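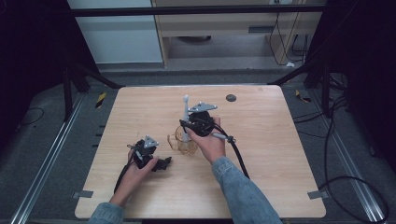

The Mostent 671 is a fixed-height bench top for assembly areas, labs and classrooms, supplied with or without an underframe. The standard finish is a pale natural wood grain with a satin topcoat, and all four corners are rounded. A single round grommet in dark grey is set into the surface near the top right corner, and small grey metal brackets clamp the top to the frame at the lower corners. Small items such as a glass mug remain easy to pick out against the light surface.

Specifications
Model: Mostent 671
Maker: Stultari
Shape: rectangular, rounded corners
Width: 1,000 mm
Supply: top only, or top with underframe
Grommet: one, round, dark grey
Fixing: clamp brackets, grey metal
Assembly: hex key supplied, no drilling required

Fitting
Centre the top on the frame and check that the overhang is equal on both sides. Slide each bracket onto the rail and tighten by hand. Check for level, then finish with the hex key. Do not use a power driver on the bracket screws. Re-check all fixings after the first month of use.

Care
Wipe with a damp cloth and neutral detergent. Avoid solvents and abrasive pads. Use a coaster or mat under hot cups. Minor marks can be treated with Drodusine surface oil, sold separately.

Ordering
Quote part number 261 for replacement brackets and grommet covers. Tops in the 2,000 mm width are made to order and are next scheduled for production in August. Colour samples are available on request.

Page updated June 14, 2023.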